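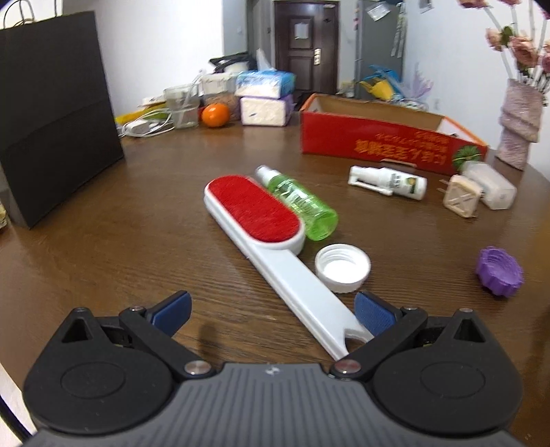 Hand-held gripper at the handle end of a lint brush, pads open. Round table, ordinary household clutter.

Budgeting for a small gripper set-up at home

Price the consumables first. The gripper body is a single purchase and lasts; finger pads do not. At Lenmont a pair of textured pads costs 5 pounds, and we allow 52 pairs a year for daily use. Put that on its own line in the budget.

Measure the handles of the things you intend to pick up before choosing a jaw width. Thin, flat handles such as a lint brush need little opening. Spray bottles need a good deal more, and a bottle on its side will roll if one pad touches early. Screw caps are the awkward case – check the closed gap as well as the open one.

Get two quotes. For the same arm, mount and controller, Kirnier asked 2119 pounds and Clolotard 1388. The lower figure left out the table clamp, the spare pivot screws and delivery. Ask for all three in writing.

Plan the table before the arm. A round top gives less usable clamping edge than a square one of the same width. Mark the reach on the surface with masking tape and keep bags and vases outside it.

Try the job by hand with a hand-held gripper for a week before ordering anything motorised. Note which items slip and at what angle. Olga Ledesma dropped the Maldonado wrist unit from her list after doing this and spent the money on pads.

Prices checked 4/4/21. Clolotard quotes lapse at the end of April.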